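Hanane Soliman wrote:
> Do you all still put the small stuff in clear bags before it
> goes in the big box? I have 38 little things to sort and the
> drawer is winning.

Yes, yes, yes, clear bags all the way! I did the whole Nieto drawer like this in July and I can find anything now (even the Istow coupons, which I'd given up on). Flat things go in first, standing up, and I never put more than 4 in a bag or they slide around.

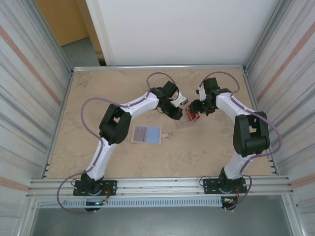
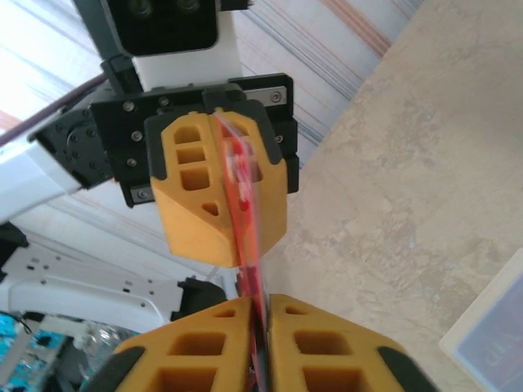 The little red one, both times. The clear bag shows in the first.

Red is so easy to spot through plastic, I love it! Try one bag tonight, Hanane, and write back with how far you get. I still have up to 80 spare bags if you run short, and I can drop them off after 4.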